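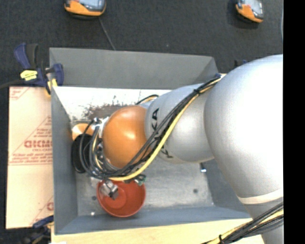
Budget for a bin picking cell, what am I forgetting?
Telma Navarrete

Hi all! I have to hand in a wish list by Friday for a used arm, a gripper and a metal bin. Weltau quoted me 222 dollars for a cable kit and I nearly choked. Is that normal?

Glenys Penry
Pretty normal, yes. I paid 246 for mine (Jondlow) and was glad of it. Put a spare set on the list too, and a few decent clamps so the bin stays put. I'd keep over 200 back for odds and ends.

Colin Cropper
just get zip ties lol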